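Dremavell Neighbors Newsletter
Changes to the supply cupboard and the spring class schedule

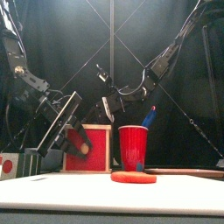

The spring term at the Dremavell Community Workshop starts on 14/03/2024, and several things will work differently from the winter term. Please read this before you come to your first class, even if you have been with us for years.

Sign-up

Registration is now done at the front desk or by phone. The online form stopped sending confirmations in the winter and we have taken it down until Ieva Krūmiņa can replace it. If you filled in the form and did not hear back, your name is probably not on a list. Call the desk and ask. Places in the beginner drawing class are limited to 14, and the bookbinding class is limited to nine. The other classes have no fixed limit, but the back room gets crowded and we may split a group if it grows too large.

The fee stays the same for returning students. New students pay a one-time key deposit, which you get back when you return the key. Several keys from last year are still missing. If you find one with a green tag in a coat pocket or a kitchen drawer, drop it through the mail slot.

Supplies

We used to put out paper, glue, markers and brushes at every class and let people help themselves. That will continue for the children's sessions. Adult classes will have a short supply list, and you bring your own. The lists are posted on the board by the stairs and Chia-jung Chuang has copies at the desk.

The reason is cost. Last year the workshop spent $1,598 on basic materials, and $699 of that went to markers and brush pens alone. Many of them dried out with the caps off. The money saved will go toward a second paper cutter, as the old one no longer cuts square and has been repaired twice already.

If buying your own supplies is a problem, tell your teacher or the desk. There is a shelf of donated materials and you do not need to explain why you are asking. Donations to that shelf are welcome. We can use:

Unopened glue sticks
Colored pencils longer than a finger
Heavy paper, any size
Cotton rags, washed

We cannot take oil paint, solvents, spray cans or half-used jars of anything without a label. Someone left a box of these at the side door in the winter, and we had to pay to get rid of it.

Teachers

Higinio Sandoval is back for drawing and will also take the evening printmaking group. Rūta Pärn is teaching bookbinding again. Her class will cover sewn bindings first and move to boxes in the second half of the term. You can join for the second half only if you have already made at least one sewn book, here or somewhere else.

Serena Melis has stepped down from the children's sessions after a long run and will be missed. She is staying on to run the open table, where you can bring whatever you are working on and use the space without a lesson. Parents who have asked about the children's sessions should know that they will go ahead at the usual time. The new teacher will be named in the next newsletter.

Shared tables

Please clear your table before you leave. This means everything, including cups, tape and scraps. The cleaners come early and they have been told to throw away anything left out. Last term that included a finished linocut, and we could not get it back.

Work in progress can be left on the numbered racks in the hall for up to two weeks. Write your name and phone number on it. Wet work goes on the lower racks only.

Water for brushes should be emptied in the deep sink in the back room. The small sink by the entrance blocks easily, and the plumber found it full of plaster the last time he was here. Plaster must never go down either sink. Let it set and put it in the trash.

Parking and bikes

The lot behind the building is shared with the bakery, which needs the three spaces nearest its door until noon. Park along the fence or on the street. The bike rack has been moved to the north side while the gutter is being fixed. We do not have a date for the end of that work.

Questions about any of this can go to the desk during opening hours. Phone messages are picked up once a day, so please allow a day for a reply.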